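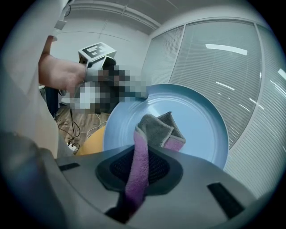
Miven Opens Dish Care Workshops for People Setting Up a First Kitchen

FOR IMMEDIATE RELEASE
Friday, November 6, 2020

WIHONGI - Miven, the home skills project run by Skillano, is opening sign-up for a new run of small-group workshops on looking after everyday dishes. The sessions start in December at the Skillano teaching kitchen in Wihongi, and they are free to anyone who lives in town.

The workshops grew out of the cooking classes Miven has held in the same kitchen. People loved the cooking, but the questions that kept coming up were about what happens after the meal. How do you get streaks off a glossy plate? Which cloth goes with which job? Is it okay to stack plates right after wiping them? We thought those questions deserved an evening of their own, and we are delighted to give them one!

Each session lasts 2 hours and has room for 16 people. There will be 9 sessions in the first run, with a mix of evenings and Saturday mornings so that people on different work schedules can find one that fits.

What the workshops cover

The first half is all about plates, bowls and cloths. Participants learn to hold a large plate upright while they wipe it, so that they can reach the flat middle, the raised rim and the back without setting it down again. They practice folding a microfiber cloth into a pad, turning it to a fresh side as they go, and keeping one cloth for washing and another for drying. There is also time to look at different kinds of cloth - terry, flat weave and plain cotton dish towels - and try them on the same plate to feel the difference.

The second half moves on to putting things away. We talk about how high to stack, where to keep the big plates that never seem to fit the shelf, and what to do with a chipped rim. People are welcome to bring one piece from home that gives them trouble. Tea stains, cloudy glasses and baked-on edges are all fair game.

Every participant goes home with two microfiber cloths and a printed care sheet. The sheet covers washing the cloths themselves, including why fabric softener should be left out of the load. It leaves residue in the fibers, and the cloth stops picking up water the way it should.

Who can come

The workshops are for adults and for teens who come with an adult. No experience is needed. We had first-time renters in mind when we planned the program, but people who have been doing dishes for decades are every bit as welcome, and we would love to hear how they do it.

The teaching kitchen is on the ground floor with a step-free entrance. One section of the counter can be lowered for people who prefer to work sitting down. Please mention on the sign-up form if you would like that spot.

How to sign up

Places are booked through Skustomer, the online desk that Skillano uses for all its classes. Choose "Miven - Dish Care" from the class list and pick a date. Bookings can be changed up to the day before the session. If a date is full, add your name to the waiting list and you will get a message when a place opens up.

Groups such as shared houses and parent clubs can ask for a session of their own through the same form. The kitchen can take a group of up to 20 for these bookings, with an extra table set out.

Please wear sleeves that roll up, and closed shoes. Aprons are provided.

About Miven

Miven is a Skillano project that teaches the everyday jobs of running a home, from cooking and mending to laundry and dishes. All of its classes are taught hands-on in small groups.

Press contact

Miven press desk, Skillano, Wihongi. Reporters who would like to sit in on a session can send a request through the Skustomer contact form, marked "Press."

###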